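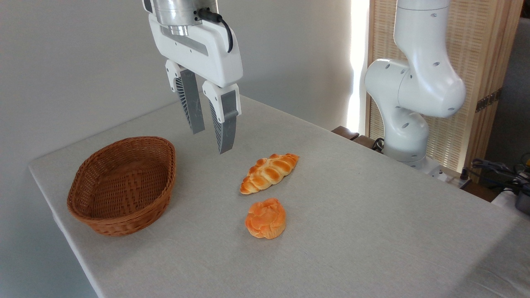 Table with pastries

The Pinheiro Library is a private subscription library in the town of Delalmont. It was founded by a group of merchants who wanted a place to read newspapers and shipping news, and it is still owned by its members. Visitors who are not members may enter the ground floor free of charge, but they cannot borrow books.

History

The first collection was kept in two rented rooms above a rope shop on Samis Street. It consisted mostly of travel books, sermons and sea charts. After a fire in the shop, in which the charts were lost, the members bought the present building, a former grain store. The upper gallery was added later by the architect Riet Brouwer, who also designed the iron staircase. Her plan for a glass roof was never carried out.

Collections

The catalog lists 2,644 volumes. The oldest part is the Clornader bequest – over 300 books on botany, many of them with notes in the margins by their former owner. These books can be read only in the gallery, and a request must be made in writing. The library also holds three ship's logs and an incomplete run of the local newspaper.

Olga Loureiro, who was librarian for most of her working life, wrote the first printed guide to the collection. It follows her own system of shelf marks, which is still in use.

Membership

Shares can be inherited or sold. The annual meeting of the members takes place in November in the reading room.

See also
Subscription library
Delalmont Town Archive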